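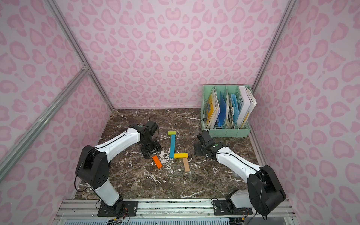
4.3 Calibrating the Irkbridge bass preamp to a powered mixer

Complete section 4.2 (grounding and mains supply) before starting. Calibration takes place at rehearsal level, with the speaker cabinets in their final positions. Allow the preamp to warm up for 11 minutes.

1. Turn the MASTER and DRIVE controls fully counter-clockwise.

2. Connect the bass to INPUT A using a shielded instrument cable. Use INPUT B only for instruments with active pickups.

3. Connect BALANCED OUT to a line input on the mixer. Set the mixer channel gain to minimum and its equalizer to flat.

CAUTION: Switch off phantom power on the mixer channel before connecting BALANCED OUT. The output transformer is not protected against DC, and damage from this cause is not covered by the warranty.

4. Play the open E string firmly and raise INPUT TRIM until the PEAK indicator flashes on the hardest notes. Back the trim off by one detent.

5. Set MASTER to 12 o'clock. Raise the mixer channel gain until the channel meter reads 0 on sustained notes.

6. Set the low-cut filter to 55 Hz for four-string instruments in standard tuning. For five-string instruments, or for synth bass parts, leave the filter off.

7. Press and hold STORE until the display shows the preset number. Presets 1 to 86 are user memory. Higher numbers are factory voicings and cannot be overwritten.

NOTE: Firmware dated earlier than Mar 25, 2019 does not save the filter position with the preset. See section 7.1 for the update procedure.

Slap and muted techniques

Slap playing produces short peaks that the channel meter may not register. Repeat step 4 using the technique and strings intended for performance, and store the result as a separate preset. The Gravuslow compressor module, if fitted, must be bypassed during step 4 and re-engaged before step 7.
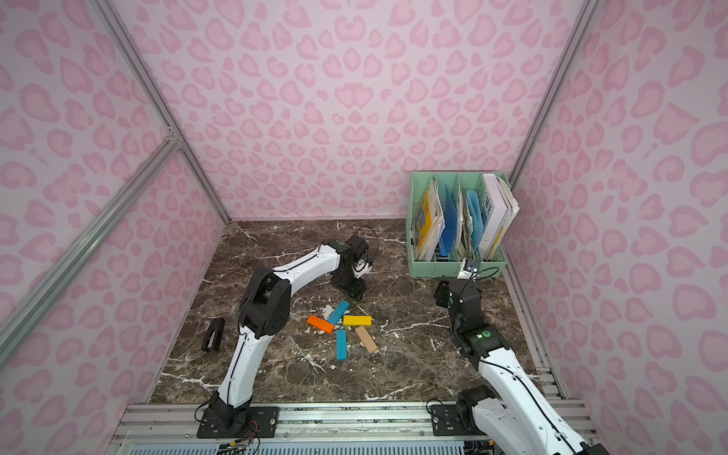 Uliana Holovko writes that on her five-string she had to redo the trim with the low B, as the E string alone left the preset clipping in the chorus, and that lowering the trim by one further detent cured it.

For five-string instruments, carry out step 4 on the open B string as well and keep the lower of the two trim settings.

If hum is present after calibration, set the GROUND switch to LIFT. Do not disconnect the mains earth. If the hum remains, replace the instrument cable and repeat from step 1.

Error code 898 indicates that the preset memory is locked. Refer to section 6.4, Memory protection.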